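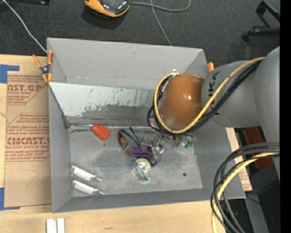 What is the Fumlow Yarn Circle, exactly?
It's an evening of spoken stories, told from memory and mostly by people who have day jobs. I started it after coming home from a much bigger festival wishing I could hear that kind of thing without a long drive (and without camping!). We meet in the upstairs room at Peneck Hall, and each evening has a first half of booked tellers and a second half that's open to whoever wants a turn.

Do I have to tell a story if I come?
Nope! Most people come to listen. I'll never point at you. If you do get the urge halfway through the evening, find me at the break and I'll squeeze you in if there's a gap.

Can I read from a page?
I'd rather you didn't, and I'm a bit stubborn on this one. A note card with a few words on it is fine. If you lose your place, just say so and back up a little. I once skipped the whole middle of a fox story and had to go back for it, and the room was lovely about it.

How long is a turn?
Open-floor turns are up to 14 minutes. Booked tellers get longer, and we work that out by email. I ring a small bell when you have a minute left. It's a friendly bell.

How many open spots are there?
Four each night. Sign-up is on the clipboard by the door when you arrive, and I don't hold spots ahead of time, not even for my friends (they've asked).

What kinds of stories do people tell?
Folktales, ghost stories, family stories, tall tales, the odd saint's legend. We've had a run of sea stories lately and I'm not complaining. If you learned a tale from another living teller, please ask them first and mention them when you tell it.

Is it OK for kids?
The evenings are meant for ages 16 and up, mainly because I don't want tellers to worry about what comes out of their mouths. Younger listeners are very welcome at our afternoon session in September, which is gentler and has cookies.

What does it cost?
It's pay what you can, in the jar or by card at the door. Booked tellers get paid out of that, so if you had a good night, feed the jar.

What is the Wysocka Shelf?
Our little lending library of folktale collections, named after the bookstore that gave us the first boxes. Take one home, bring it back next time. The big blue Baltic one has been out for ages, so if it's on your nightstand, I miss it!

Do you record the evenings?
No, and please keep your phone in your pocket too. People try out new stuff here, and some of it isn't ready to be heard twice.

Where do I park?
Behind the hall, or on Hakura Street if that's full. The side door is the one with the ramp, and the elevator is just inside it.

How do I get booked for the first half?
Come and do an open spot first, then email me through the contact page with a couple of lines on what you'd like to tell. I answer everything, just slowly.

Last updated 30 April 2022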